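Kirkley tablecloth press: three months with a flat-cloth ironer

By Ruby-Lee Treloar

I do table linen for a small events hall, and I have ironed it by hand for years. A round cloth is the worst of it. The grain runs straight and the edge doesn't, so whatever you flatten on one side gets dragged into a ripple on the other. In October I bought the Kirkley roller press to see if it would save my wrists.

We use cookies to remember your settings and to count visits. By continuing to read you accept this. Manage preferences | OK

The press is a padded roller with a heated plate that comes down on top of it. You work it with a foot pedal, which leaves both hands free to guide the cloth. I paid 282 dollars for it, delivered. The next one up, from Bennani, was 1,739 and needs its own circuit, so that was not a hard choice.

Setting up took an evening. The legs go on with bolts, and the holes on one side of mine were tight enough that I had to back everything out and start again. The manual has clear drawings but puts the pedal instructions after the section on first use. Read the whole thing before you plug it in.

On napkins it is very good. I fold them once, feed them through, fold again and feed them through. The crease is sharper than I get by hand and I can sit down while I do it. Pillowcases are just as easy if the buttons face the pad.

Square cloths go through folded in half. You need to keep an even pull on both corners or the layers creep apart. After the first week I stopped thinking about it.

Round cloths take more practice. Fold in half and then in half again, so you have a wedge, and start from the point. If you start from the curved side the hem bunches up and gets pressed into little pleats, and those are hard to get out. Osamu Kinoshita, who rents the hall next to ours, does his the other way and finishes the hem with a hand iron. I tried that and found it slower.

Fabric matters more than the machine. Cotton needs to be damp. Polyester wants the lower setting and a quick pass, and it will go shiny if you hold the plate down. The plain gray polyester rounds are the ones I would buy again. They come up smooth, they hide water marks better than white, and they don't need starch.
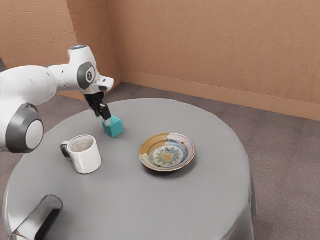

Vol. 3, No. 2 – page 266

There are things I don't like. The plate takes a long time to cool and there is no light to tell you it is still hot. The cord is too short and comes out at the wrong end for my room. The cover on the roller started to slip after a month, and I had to retie the drawstring. A replacement cover from Devora fits, with a little extra at one end that you tuck under.

Kirkley's phone support was fine. I called about the pedal, which squeaked, and was told to put a drop of machine oil on the hinge. It still squeaks, but less.

If you iron a few cloths a year, keep your hand iron. If you do a stack every week, and most of them are square, I would buy this one. For mostly round cloths I would ask to try it first – the wedge fold does not suit everyone.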